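Robot Care Technician, Brivbridge workshop

Bendano – full time, with a part-time option for the right person

Posted in December. Applications stay open until we have found somebody.

We are looking for a patient, curious person to look after the gripper end of our mobile robots, and one robot in particular to begin with. If you like small bolts, clean joints and a well-kept logbook, and if you have ever stayed twenty minutes past the end of your day to find out where a squeak was coming from, please read on. This is a longish ad, because we would like you to know what the days are like before you go to the trouble of writing to us.

Who we are

Bendano is a small company that sets up and maintains two-fingered robots for other people's projects. Our customers teach the robots to pick things up, put things down, open drawers and move about in ordinary rooms. We do the part that comes before and after: unpacking, mounting, squaring up, cabling, checking, cleaning, and putting right whatever has worked itself crooked. We have been in the Brivbridge workshop for a good while now and we like it here. The light is decent, the kettle is new, and the bus from Stevens stops close enough that you can see it coming from the bench and still catch it.

The workshop is led by Yoshinori Ishida, who will be the person you learn from and the person who reads your application. He has been fixing machines for most of his life and is happy to explain the same thing three times, as long as you ask before you turn the wrench and not afterward!

What the job is

Your first months will be spent almost entirely with one robot and its gripper. We think this is the best way to learn. You get to know how the finger linkages feel when they are healthy, how much play is normal in a pivot and how much means trouble, and what the bolts look like when they are sitting right. After that you will take on others, a bit at a time.

A normal morning starts at 8 with the walk-around. You power up, let the arms come to their rest position, and look the gripper over from behind and from each side before anything moves. Then you open and close the fingers at slow speed and watch both linkages travel. They should mirror each other all the way. If one side lags, even by a little, you stop there and find out why. You wipe the bars down, check the fingertips for wear, and look at the hex-socket bolts for any sign that they have crept.

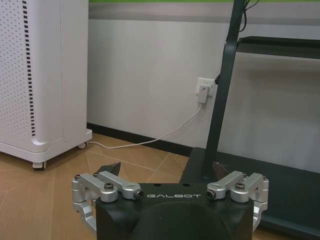 Once the walk-around is done you sign the sheet and the robot goes off to its work, and you have the rest of the morning for the bench. That might mean taking a worn fingertip off and fitting a new one, or rebuilding a pivot that came back gritty, or sitting with the service software we call Ceseck and going through the overnight log. We count gripper cycles for every machine. At 2,000 cycles the fingers come in for a full service, and we like to have the parts laid out well before then. The robot you would be starting on stood at 1,584 when I sat down to write this, so you can look forward to doing your first full service with Yoshinori fairly early on. (The last one ran to 1,992 before we brought it in, and the linkages were still in lovely shape, which made everybody rather proud.)

Afternoons are looser. Sometimes a customer calls with a gripper that won't home, and you talk them through it over the phone. Sometimes you go along on a visit to set up a machine in a new room, and then there is plenty of floor-level work – walking the route the base will take, seeing where cords run, noting which pieces of furniture are on wheels and liable to move between one day and the next. You will write those notes up for the customer in plain language. We care about the notes nearly as much as the wrench work, and we will help you if writing isn't your favorite thing.

The last part of the day is for putting away. Tools back on the wall, bench clear, logbook filled in, robot parked and charging.

Who we hope will write to us

You don't need a degree, and you don't need to have worked on robots before. Of the people who have done well here, one came from bicycle repair and another from servicing sewing machines, and both of them had hands we would have been sorry to miss. We would like to see at least a year or two of some kind of repair work, paid or otherwise.

You should be comfortable using a torque wrench, or willing to get comfortable with one quickly. You should be able to read a simple assembly drawing. You will need to kneel, crouch and get back up several times a day, and to work calmly next to a machine that can move, with the stop button where you can reach it. Some familiarity with Linux would be handy for the log files, though we can teach that too.

It matters to us a good deal that you will say so when you have made a mistake. Everyone here has overtightened something. The bolt can be replaced, and it is much easier to replace on the bench than in a customer's hallway.

What we offer

A steady salary, which we will tell you in our first reply so that you can decide whether to carry on. Paid training from the first day. Your own set of hex keys and drivers, which you keep if you ever leave us. Work shoes, a bus pass, and time off that we really do expect you to take. Visits to customers are always in working hours and never alone during your first half year.

If you would prefer four days, or shorter days to fit around school pickup, please say so in your letter and we will try to make it work.

How to apply

Send us a letter, of whatever length feels natural, addressed to Yoshinori Ishida at the Brivbridge workshop, or use the contact form on this site and choose "Robot care" from the menu. Tell us about something you repaired and how you went about it. It can be a toaster. We would rather read about the toaster, with the wrong turns left in, than a long list of courses.

A résumé is welcome but a single page is plenty. Please don't send certificates at this stage.

We answer every letter. If we would like to meet you, we will invite you for a morning at the workshop, starting with the walk-around, so wear something you don't mind kneeling in. We pay for that morning, and lunch is on us.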